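From: Trinh Phùng
To: kitchen-fittings list
Date: May 9, 2024
Subject: Re: Wire racks on butcher block, tine spacing and feet

Mikuš wrote:

> We have the Sellau rack on an oiled worktop and I am getting gray
> marks under it after every few weeks of use. Two questions. First,
> does anyone put something between the wire and the wood, or is it
> better to leave it open so air gets under? Second, the tines. Our
> shallow plates stand fine but anything with a rim leans over onto
> its neighbor and the faces stay wet where they touch. Is there a
> rack with wider spacing that is not twice the footprint?
>
> Also, do people keep bowls in the rack or somewhere else? Ours
> take up half of it.

Taking these in order.

Marks. Gray marks on an oiled top can come from metal rubbing off or from water reacting with the wood where the oil has worn thin. To separate the two, wipe the spot with a dry white cloth. If the cloth picks up gray, it is rub-off and the wire coating is probably worn on the underside. If it comes away clean, the color is in the wood, and you need to sand lightly and re-oil. I went through this in April with a Utano rack. It was the coating, worn through at 2 of the lower crossings.

I would not put a solid mat under a rack on butcher block. Water gets under it and stays there. Clear silicone feet, 4 of them, one near each corner, lift the bottom wires enough to wipe underneath. Check them now and then. They creep along the wire and one always ends up in the middle of a side where it does nothing.

If the top is made of glued strips, set the rack so that no foot sits on a joint. Probably overcautious, but it costs nothing.

Tines. Measure between wire centers, not between the faces of the wires. Sellau and Wolano quote it differently, and I have sent one back for this reason (order 3161, if anyone at Wolano still reads this list). For rimmed plates the simplest fix is to load every second gap. You lose capacity, but the plates stand close to upright and stop touching. A wider rack with the same tine pitch does not help with leaning.

My own test piece is a single plate near the center, which shows the lean before you commit to loading a full row. 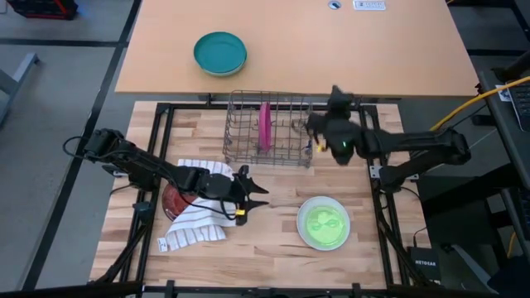
Wire rack on the strip board, pink plate on edge between the tines. Teal bowl on the table behind.

Bowls. I keep them out of the rack. A shallow bowl takes more width than a plate and will not stand properly between tines made for plates, so it ends up tipped over several of them and blocks the row. Dry it by hand and put it straight down on another surface. If you must rack bowls, put them at one end, all facing the same way, and fill the plates in from the other end.

Footprint. I do not know of a compact rack with wide spacing that I would recommend. The Utano has a removable tine insert and you can turn it 90 degrees, which gives fewer, longer rows. That suits large plates. With small ones there is a lot of wasted wire. Mine holds 6 dinner plates that way with every second gap left free.

If you do re-oil, leave the rack off the board until the surface no longer feels tacky — overnight was not long enough in my kitchen. The wires print a grid into soft oil and you will be sanding again.

Could you post the wire-center measurement for your Sellau? I only have the figure from their sheet and I do not trust it.

Trinh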